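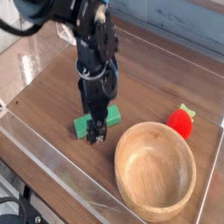 Figure 1. Bloc de mousse verte et bol en bois clair sur un plateau à veinage brun.

3. Dénomination des contenants ouverts : le nom nu et ses compléments

3.1. Corpus et codage

L'analyse porte sur les réponses orales de 20 locuteurs du français, enregistrées individuellement lors de la phase de dénomination libre décrite en section 2. Après exclusion des réponses inaudibles et des abandons, le corpus compte 1 585 dénominations exploitables. La consigne demandait de nommer le contenant « comme on le ferait pour quelqu'un qui doit aller le chercher dans la pièce voisine ». Elle ne mentionnait ni la forme, ni la matière, ni l'usage.

Chaque réponse a été transcrite, puis segmentée en tête nominale et expansions. Sont considérés comme expansions les adjectifs épithètes, les compléments introduits par « en » ou « de » (bol en bois, coupe de verre), les compléments de destination introduits par « à » (bol à soupe) et les relatives. Les reprises et autocorrections ont été conservées dans la transcription, mais seule la dernière forme complète produite par le locuteur a été codée. Le codage initial, établi selon la grille de Chrysikopoulos, a été relu par Ayana Shiferaw ; les désaccords ont été tranchés par discussion.

La grille distingue 4 types d'expansion : matière, dimension, usage, couleur. Une réponse peut relever de plusieurs types. Ainsi, « un petit bol en bois » est codé dimension et matière. Les diminutifs lexicalisés (coupelle, assiette à dessert) n'ont pas été décomposés et comptent comme têtes simples.

3.2. Répartition générale

Sur l'ensemble du corpus, 996 réponses se limitent à un nom nu, soit 62,8 % du total. Les 589 réponses restantes comportent au moins une expansion. Le nom nu domine donc, y compris dans une consigne qui oriente vers l'identification d'un référent précis. Ce résultat s'accorde mal avec l'hypothèse d'une spécification maximale, selon laquelle le locuteur fournirait par précaution tous les traits susceptibles de guider l'interlocuteur.

La matière constitue l'expansion la plus fréquente. Elle n'est toutefois pas distribuée uniformément. Les contenants en céramique reçoivent rarement un complément de matière, alors que ceux en bois ou en métal le reçoivent régulièrement. Un bol comparable à celui de la figure 1, rond, à bord épais et de teinte miel à l'intérieur, est appelé « bol en bois » plus souvent que « bol », tandis qu'un bol de faïence de mêmes proportions est presque toujours un « bol ». Nous interprétons cette asymétrie comme un effet d'écart au prototype : la matière est verbalisée lorsqu'elle s'éloigne de celle que le nom laisse attendre.

Les expansions de couleur sont rares pour les contenants en bois. Lorsqu'elles apparaissent, elles portent sur la clarté (clair, foncé) et se rattachent à la matière plutôt qu'à l'objet : « un bol en bois clair » est attesté, « un bol clair en bois » ne l'est pas. L'ordre des constituants suggère que l'adjectif délimite ici une variété de bois. Il ne saurait donc être assimilé aux adjectifs de couleur qui accompagnent les contenants émaillés ou les objets de mousse, pour lesquels la teinte est traitée comme une propriété de l'objet entier – le bloc vert, le saladier bleu.

3.3. Concurrence entre têtes nominales

Quatre têtes se partagent la plupart des contenants ronds et ouverts : bol, saladier, coupe et jatte. La frontière entre bol et saladier dépend d'abord du diamètre, puis du rapport entre profondeur et largeur. Pour les formes intermédiaires, les locuteurs hésitent et recourent davantage à l'autocorrection. La matière intervient aussi dans ce choix, de façon plus discrète : à dimensions égales, le bois favorise saladier, le verre favorise coupe.

Jatte est limité aux locuteurs les plus âgés et n'apparaît jamais avec un complément d'usage. Cette restriction, déjà relevée dans l'enquête Gadard, pourrait tenir au fait que le mot porte à lui seul une indication de destination domestique. Le corpus ne permet pas de séparer l'effet de l'âge de celui de la région d'origine – les deux variables y sont fortement corrélées.

La section 4 reprend ces observations pour les contenants munis d'une anse ou d'un couvercle, où la tête nominale est moins stable et où les compléments d'usage passent devant les compléments de matière.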